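Helmy hall swap table back in January

The swap table is on again at Helmy hall, doors from 10 in the morning. Bring what you don't use, take what you do. No money changes hands, no tickets, just turn up.

Organiser Othmane Sqalli is after small household stuff this time – hand tools, kitchen bits, sponges and cloths, unopened biscuits and other packet food. Last year's one shifted more than 500 items and the leftovers filled 2 car boots, so please no couches. And no mattresses. Really.

"If it fits on a table we'll take it," Sqalli said. "Hammers go first, every time. Biscuits second."

Empty cans and paper cups can come too, there's a recycling drop off by the side door run by Mollenance. Rinse them first pls. Electrical gear has to be checked before it goes out, so leave it at the front desk and dont put it straight on the table.

Parking is tight, Brumura Street is closed to cars until noon. Bikes can go round the back.

On the table: Oreos, a claw hammer with a wooden handle, a green sponge, a drink can and a white paper cup. 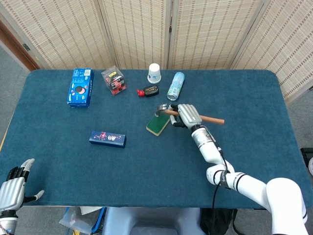 Also in brief

Clolteck car park resurfacing pushed back again, no new date yet.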